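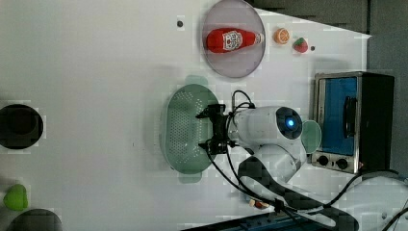

Robot Learning from Demonstration
Handout 7: Why the wrist view helps
Oct 23, 2024
Instructor: Zübeyde Karabulut. Lab sessions: Thijs Van der Linden

Last time we trained a policy on one overhead camera and watched it miss by a finger's width, over and over. Today we get to fix that, and it's one of my favorite results in the course!

The idea. A policy maps what the robot sees to what it does next. From overhead it gets the layout: where the plate is, where the colander is, where the oven is. What it gets badly is the last stretch of a reach, when the arm itself covers the target. A second camera on the wrist moves with the gripper, so the fingers stay in nearly the same place in every picture and the world slides past them. That makes the gap between finger and rim much easier to learn.

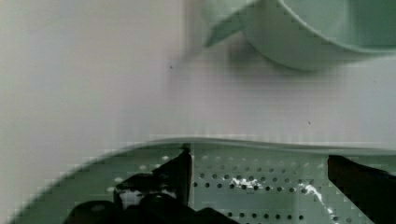
Fig. 7.1. Wrist view with both fingers at the colander. Note how much of the picture the fingers take up.

Setup in the Addale kitchen task
Demonstrations: 64
Steps per action chunk: 12
Validation every 2000 training steps
Inputs: overhead view, wrist view, joint angles

We predict a whole chunk of actions at once instead of one at a time. Small errors pile up more slowly this way, and the motion comes out smoother.

Watch out for this one. A wrist camera alone is a poor navigator. Up close, a pale table gives it almost nothing to hold on to, and the colander may fill half the view while the toaster oven is nowhere in it. Keep both views — the fun part is seeing which one the policy leans on as the reach goes along.

For the lab
Train three versions: overhead only, wrist only, both. Use the same demonstrations and the same seed. Then black out one view halfway through a reach and write down what the arm does. Bring your plots, even the ugly ones.

Reading: Trekex notes, section on action chunking.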